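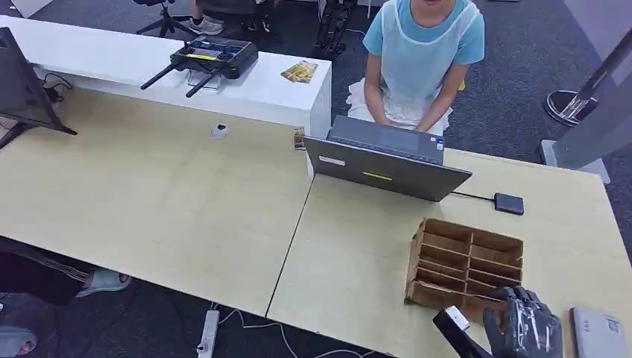
Hand and wrist check, Koltura bench, 11th November

I'm redoing this list after the July drop, when the hand let go in the middle of a handover and then clamped shut again with my thumb in the way (bruised, fine, very annoyed). Go top to bottom, please, and write something next to every line, even if it's just "ok"!

1. Stop button within reach of whoever is sitting closest. OK. I pressed it 3 times and it stopped 3 times.

2. Floor clear of cables. FAIL. The power strip is still on the carpet between the desks with its white cables trailing off. I've asked for a cover, again.

3. Closed shoes near the robot. FAIL. Slippers and sandals, people! Me included, last month.

4. Card grip, 20 picks, no slips. FAIL, 13 good ones. The Kemow update was supposed to fix this and I'm not convinced it touched it. It loses grip pressure for a moment and then overcorrects, same as July.

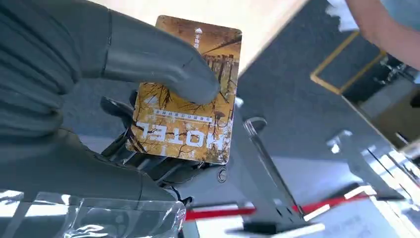
Until that's sorted I want speed at the lowest setting any time an arm is inside the reach area, and no handing cards straight to a person. Put it down, let go, back off, then pick it up.

5. Finger covers: look along the seams for splits. OK, but check them again after 4 sessions.

6. Loose plastic kept out of the wrist joints. Needs work. Tape it or trim it.

7. Logs saved before restart. Missed once (me, sorry). Sikora can't look into the grip fault without them.

Still open: 2, 3, 4 and 6. Line 4 has to pass before we go back to normal speed.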